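Zenstead Cost Tracker for Small Manufacturers

I'm Hidayah Mangundap, and I built this thing for my own bench before I ever sold a copy. I was buying castings in three currencies, quoting in a fourth, and finding out in August what I'd lost in the spring!

Zenstead pulls your supplier invoices, wages and freight into one page and shows what each part costs you today, at today's exchange rate. Type in a new wage rate or a power bill and every open quote moves with it. 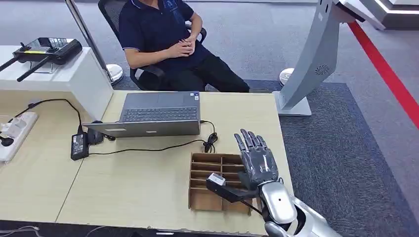

Setup day at Rutthorpe

It comes in two sizes. Jevance is the single-site plan at $56 a month (up to 11 users), and Erraji is the multi-site one at $430 a month, with export paperwork and customs codes thrown in. Pay for Jevance yearly if you like — it's the same rate, I don't play games with that.

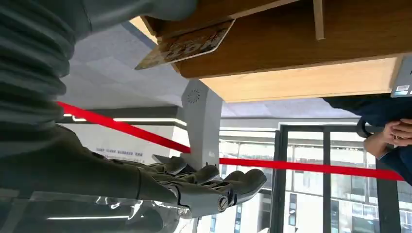 2 min read

What do you need to run it? A browser and a spreadsheet of your parts list, messy is fine. I've loaded one with 1,944 lines and half the headings missing, and we got there (with a lot of coffee).

It won't do payroll, and it won't file your taxes. It does talk to most accounting packages through a plain CSV file, so your bookkeeper can keep the one she likes.

The trial is free and I don't ask for a card. Write to me through the contact form and I'll set up your first product line with you.

Prices last updated Monday, September 11, 2023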